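Why I still write letters by hand

My grandmother kept 202 letters in a tin box for biscuits. I know the number because my cousin Krisztina Rácz put them in order after the funeral, year by year, and wrote it on the lid. Most of them say very little. The plums are ripe, the roof was repaired, somebody had a cold for 7 days. I have read them all two times.

I began to write letters myself in September, when I moved to Cornow for work. At first I wrote to my old teacher, Máté Juhász, who does not like the telephone. He answered after three weeks, on both sides of the paper, and he corrected my grammar in the margin. I was a little offended – and then I was very happy.
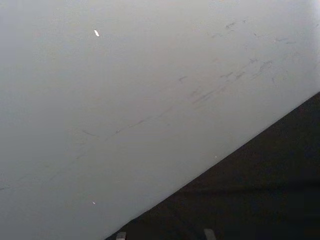 What a letter asks from you

A message on the phone wants an answer today. A letter gives you time, and you should use it. I usually think about mine for several evenings before I sit down. I throw away the first page almost always, as it is full of excuses for being slow.

People tell me that it is expensive and that the post is not reliable. Both are true. One of my letters to Plasia needed about 70 days, and the news in it was old when it came.

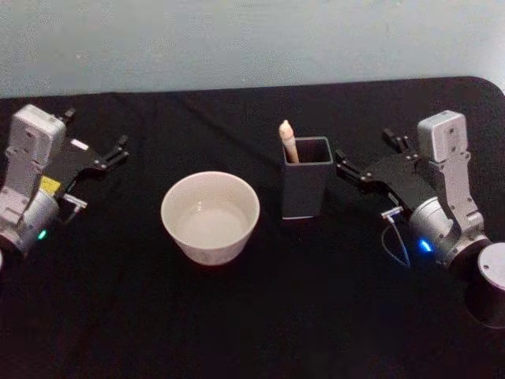 Still, my friend there read it at her kitchen table and wrote back the same night. She did not mind that I had already told her half of it by phone. She said that on paper I sound more patient, and maybe I am. I would like the schools to give children one hour in a month for this. They would complain, of course. I complained also, when my grandmother made me write to my aunt.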